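19 May 2020

Second day with the new handling rules and I already have a page of complaints. I'll put them here so I don't put them in an email.

The document from Trestow runs to 73 numbered clauses. I read all of them on Sunday night with a beer. Maybe 2 would change how anybody works. Clause 14 says the operator shall "approach the item in a controlled manner." Controlled compared to what? Clause 31 wants the gripper "suitably open" before contact. I asked Eswood for a number and got back a PDF of the same clause with the word "suitably" in bold.

So this morning I did the snack packets by the book. Foil is a good test of any rule, being slippery and crinkly, and shiny enough to throw a glare right where you want to look. The rules say to note the orientation of the item before each grasp. Fine. They don't say what counts as upside down when the label is facing the other side of the table, and I bet the folks at Surnosville log it the opposite way from me. Then somebody will average the two and call it a finding.
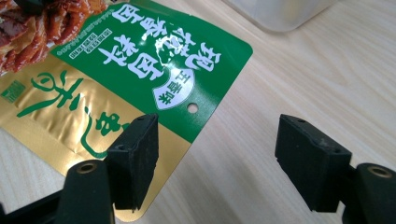
*Jerky packet, green and gold, print upside down from my side. Fingers wide apart, one pad over the foil, the other over bare table.*

Is that "suitably open"? I say yes. There's also a hanging hole in the packet, and I'd have liked one line on whether a pad may go near it. No line. Plenty on how to name the folder, though.

The pads bug me more. Clause 52 calls for pads "free of visible wear." Mine have scuffs and specks on them, and so does every pad I've ever used for longer than a lunch break. If I take the clause at its word I stop work. If I don't, I sign a sheet saying something that isn't so. I left the box blank and wrote "scuffed" next to it.

The one rule I'd keep came out of the old Ogola notes from February: write down a failed grasp before you try again. Cheap, clear, and you can tell whether a person did it. It's now clause 67, under "Other."

Sheet 20 is due tomorrow. I'm going to ask again about the number.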